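The Arm in the Box

Stakumex would like you to believe that owning a robot arm is now about as hard as owning a coffee machine. Its tabletop kit, sold under the name Ravn, comes with an arm, a two-finger gripper, a wrist camera and a software package called Garkico that is supposed to turn your own clumsy demonstrations into something the arm can repeat without you. The brochure says "teach it before lunch." I have learned to be careful with brochures that mention lunch.

My doubts began with the setup. The quick start sheet has 8 steps, and step three is "calibrate," a single word that took up an entire morning. The software asks you to move the arm through a series of poses and then tells you whether it liked them. When it didn't like them, it gave me a red bar and the suggestion that I try again. It did not say which pose was the problem. There is a longer manual online, and it covers a version of the menu that the kit no longer has.

Once past that, things improved. The arm moves smoothly. The gripper closes at a sensible speed and can be stopped from the screen or with the button on the power unit, which is large and easy to hit. I hit it often.

The task everyone wants to see a machine like this do is pick up something ordinary. Factory parts are no test for a product sold to schools, small labs and curious households. So the trials were run on things people leave lying around, sweets included, on a plain pale tabletop where the camera had as little as possible to complain about.

A jar of lollipops is harder than it sounds. Clear plastic is a known headache for robot cameras, and a cylinder punishes any gripper that comes in off center. The fingers on this kit have a fine crosshatch on their inner pads, and the wide opening between them is the part of the hardware that Stakumex talks up most. 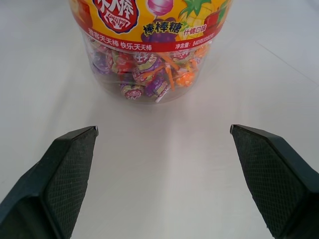

One reader who bought the same kit in March wrote in to say I was being too hard on it before I had even published. The grip pads were the best thing in the box, went the message, and the trouble was all in the teaching: do fewer demonstrations, do them slowly, and throw out any where your hand shook. The same reader had given up on clear containers entirely and wrapped everything in paper, after which the thing "behaved like a different machine." I asked whether that didn't defeat the purpose. The answer was that the purpose had been a science fair and the science fair had gone fine.

I take the point about slow demonstrations, and I used it. My second round of teaching went better than my first. But paper wrapping is the sort of advice that ought to appear on the outside of the box, next to the price. A person who has to prepare each object so that the robot can cope with it is doing a good share of the robot's job.

Then there is the matter of how much teaching is enough. Garkico's help pages talk cheerfully of "a handful" of examples. Dig down to the support forum and you find company staff telling a customer that for mixed objects they would want to see 1,000. Those two numbers can't both be used to sell the same product. At the pace I was working, allowing for resets and for putting things back where they had been, the larger one would have meant weeks of evenings. I stopped well short of it, and what I can report is the experience of someone who stopped well short of it, which I suspect describes most buyers.

With that much training, the arm was good at approaching things and bad at finishing. It would travel to the right part of the table, open its fingers, come down at a reasonable angle and then hesitate, as if waiting for permission. Sometimes it closed on the object. Sometimes it closed beside it. Moving an item a short distance from where I had taught it made matters worse, and changing the lighting late in the afternoon made them worse again.

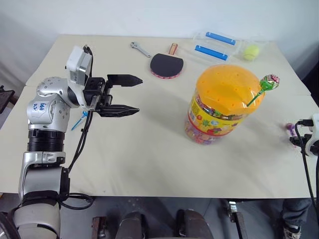 Clutter is the other thing the sales material skips over. All of the company's videos show a single object on a bare surface. Real tables have several things on them, of different shapes and weights, and the default model treats the whole collection as a puzzle. Garkico does let you label objects and tell the arm which one you mean. The labels are easy to add. They also vanish when you update the software, and I updated it twice before I noticed the small gray note warning me of this.

Cables deserve a complaint of their own. The camera cable runs down the outside of the arm, held by clips that let go if the wrist turns far enough. It never got caught in the gripper, but I spent a lot of time watching it when I should have been watching the task. A rival kit from Bullow runs its wiring on the inside. It costs more and its software is plainer, with no promises about lunch, and I would still look at it first if I were equipping a classroom.

What about support? Stakumex answered my first message within a day and my second after about 3 weeks. The first answer was a link to the manual I had already read. The second was thoughtful and useful, written by somebody who clearly knew the machine, and it fixed the calibration trouble by having me switch off a setting that is on by default. Why it is on by default was not explained.

None of this makes the Ravn kit a bad buy for everyone. If you want to learn how these arms are trained, including the boring parts, it will teach you plenty, and the hardware should survive your mistakes. If you want something to tidy a desk, keep your money for now. The company says a new release of Garkico will need far fewer demonstrations and will handle clear plastic. It gave no month for it, and the preorder page for the upgrade is already open.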